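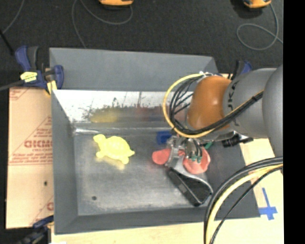 3.2 Color terms in the listings

The corpus consists of 1224 listings of second-hand toys, taken from the exchange site Lundano and from the notice pages of the town of Busgate. All listings were written in English by private sellers. We removed the listings of shops, and also those in which the text was only a price and a telephone number. The last listings were saved on Thu 13 April.

In this section we ask when a seller uses a plain color term ("yellow"), when he or she uses a modified term ("lemon yellow", "sort of yellow"), and when the color is not mentioned at all. Earlier we expected, following Escobar and Lepik, that the size of the toy would be the main factor. This expectation was only partly confirmed. Large toys such as ride-on cars do have a color term more often, but the difference disappears when we compare only listings of similar length.

More important is whether the color belongs to the usual idea of the thing. A yellow duck is very often sold simply as "bath duck". With a turtle the situation is different, as most speakers think of a turtle as green. A toy like the yellow plastic turtle in Figure 4 would, by our coding, be a case of atypical color, and for such cases the sellers mentioned the color in the title and frequently again in the text. Westerly variants of the noun ("tortoise", "turtle", "sea turtle") were treated as one item, although Costello has pointed out to us that British sellers may not agree with this.

The modified terms were coded by hand. Two coders, Troncoso and Fuentealba, worked separately on the same 200 listings and then discussed the cases where they differed. There were 40 such cases. Most of them concerned words which can be read either as a color or as a material, for example "gold" and "cream". We decided to count them as color terms when another color word could replace them without change in the rest of the sentence. Words for brightness alone, such as "bright" or "pale" without a color after them, were left out and are treated in Section 4.

One difficulty should be mentioned. Many sellers add a photograph, and it is possible that they omit the color when the buyer can see it. Lundano allows a listing without a photograph, but Busgate does not, and therefore the two sources cannot be compared directly on this point. We report them separately in Table 3. The brand name Mekik, which some sellers use as a general word for building blocks, was kept as an ordinary noun.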